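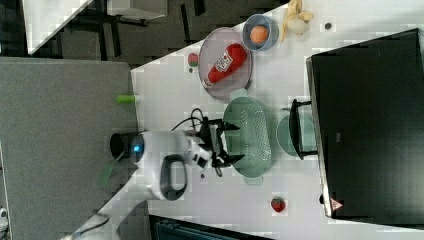 Oval colander on the white worktop, Pruldale.

Pruldale Insect House
Rearing Room Inspection, May
Inspecting officer: Geeta Pandey

1. Enclosure doors and seals
Satisfactory. The seal on the locust cage nearest the sink has been replaced as requested in the previous report.

2. Mesh and ventilation panels
Action required. Two panels in the stick insect enclosures have frayed at the lower corner. Nymphs can pass through a gap of this size. Replace before the next hatch.

3. Humidity
Satisfactory. The mantis shelves read 70 per cent at the time of inspection. Staff are reminded to enter readings in the log on both shifts.

4. Moulting animals
Satisfactory, with comment. Enclosures holding moulting insects were labelled and had not been disturbed. Labels should also show the time at which the moult was first noticed.

5. Food plants
Action required. Bramble in enclosure 17 was past use. Cut stems must be rinsed and checked for spiders before they are offered.

6. Stock record
The register gives 1,001 cricket eggs set. The Griltine incubator sheet does not carry this entry and must be brought into line.

7. Waste
Satisfactory. Substrate is frozen before disposal.

Items 2 and 5 will be checked again.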